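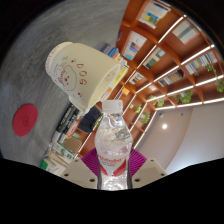

Bottle test, the library at Gramthorpe.

The left finger had been closing late since October. I wrote it in the log every time, and every time the office in Jusitville wrote back to ask if I had cleaned the pads.

I had cleaned the pads. I cleaned them with warm water and a soft brush, the way the Evangelista manual says, and dried them with a shirt. Then I took hold of a bottle of water and watched the right side arrive first and wait.

My sister said I should call and shout at them. I don't shout well. I went down to the library with the tool case, a hex key and the blue notebook, and I set myself up at the long table where the mugs get left.

The plate screws were fine. I backed them off a quarter turn and brought them up again, left side, then right, and tried the bottle. Late. I swapped the pads over, left to right, and the lateness stayed on the left. So it wasn't the pads, and I wrote that down in capitals for Jusitville. 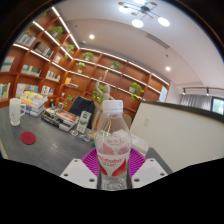

What do you check once the pads are ruled out?
The linkage behind the plate, starting with the pivot pin and its washer.

I had never had the linkage open on this one. My father had, when it was his. He kept his screws in an egg carton and wouldn't talk until the last one was back in. I used a saucer.

The pin slid out with a little gray paste on it. Under it was a washer worn thin on one edge, thin enough to bend with my thumbnail. There should be 3 in a repair kit from Brosia, and I had the kit, and there was one left in it. I wiped the pin and put the new washer on. Then I sat there a while, because the next step was the spring and I have lost springs before.

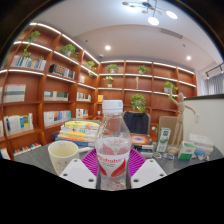 How much grease does the pivot pin need?
A thin film along the pin, with anything that squeezes out wiped off before the plate goes back on.

The spring went in on the second try. I closed up the plate and did the slow cycles first, 13 of them, with my ear down near the joint. It used to click on the way in. I listened for the click and heard the lights humming.

Then the bottle. Both sides came in together and touched it together. I let go and did it again. I did it until my wrist was sore.

I opened the notebook and wrote 2nd May, left pivot washer replaced,

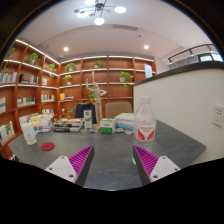 and under that, next check at 1000 cycles. My father's handwriting was on the page before, the same entry almost, only he had put the right side. I had turned past it all winter looking for a clean page.

I sent the old washer to Jusitville in an envelope. I didn't put a letter in with it.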